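Neldale - Osthorpe (self-released)

I've had this one on repeat since the promo landed in my inbox and I still can't decide whether it's the best doom record I've heard this year or just the one that got to me at the right moment. Maybe it doesn't matter! Neldale are a four-piece, they've been at it since their demo days playing to whoever would stand still long enough, and Osthorpe is their first proper full-length. If you caught the demo you'll know the rough shape of it - slow, thick, a lot of low end, and vocals that sit way back like somebody yelling from the far side of a quarry.

The opener, "Merno," takes its time. There's a good long stretch of feedback and one cymbal before anything you'd call a riff shows up, and when it does it's so down-tuned that my little desk speakers gave up completely. I had to go dig out the big headphones. Do the same, seriously, because half of this record lives below what a laptop can play. The bass tone on "Merno" is filthy in the best way (fuzz, then more fuzz, then a bit of chorus on top, if my ears are right) and the drummer hangs just behind the beat all the way through. It made me want to lie on the floor.

I did most of my listening for this review on headphones at home, with the lights low and the chores undone.

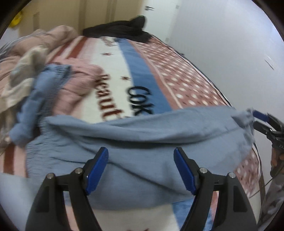
Grey-blue pants on the bed.

Track two, "Salt Ledger," is where they pick up speed, or what passes for speed with this band. It's got a galloping middle part that owes a lot to the old British stuff, and then the guitars split off into a harmony that's almost pretty. I wasn't expecting pretty. Babatunde Iyamu sings it clean for the first verse and he has a lovely, slightly cracked voice that I wish he'd use more. By the second chorus he's back to the roar, and it's a good roar, but the album has plenty of it already.

Then we get "581." I have no idea what the number means and the lyric sheet is no help (it's mostly about rivers). It's also my favorite thing here by a mile. The main riff is four notes. They play it what feels like 1000 times and every pass something small has changed, an extra hit on the floor tom, a bit of organ creeping up underneath, until the whole thing tips over into this huge, ringing, wide-open ending. I got goosebumps on the bus. I got them again writing this paragraph. 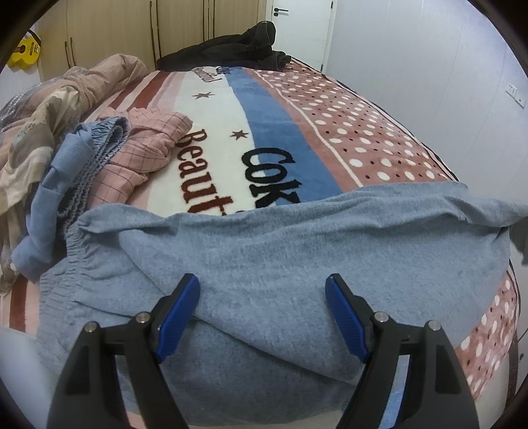 The bed, with clothes and bedding all over it.

The back half is a little shakier. "Hollow Acre" is an acoustic interlude that goes on too long to be an interlude and doesn't go anywhere as a song, and I've started skipping it. "Ibrahim" is better, a slow crawl with spoken word over the top, though the spoken part is mixed so low that I only caught every third line. Could be on purpose. I'd still have nudged it up.

The closer, "Last of the Weir," fixes nearly everything. It's the longest track, it has the best guitar solo on the album (messy, kind of bluesy, totally out of place and I love it), and it ends on the same feedback that starts "Merno," so if you've got repeat on you slide right back in. Which is how I lost an entire evening in January to the early mix and then another one last week to the final version.

Production-wise it's raw, and I mean that kindly. You can hear the room. You can hear somebody's foot come off a pedal at the end of "Salt Ledger." The snare is a touch papery for my taste and the cymbals get splashy when everyone's going flat out, but I'd take that over a record that's been ironed to death.

The first vinyl run is only 100 copies, on a murky green that looks great in the band's photos, and the download is up on their page now. Get the download at the very least, and play "581" loud.

8 out of 10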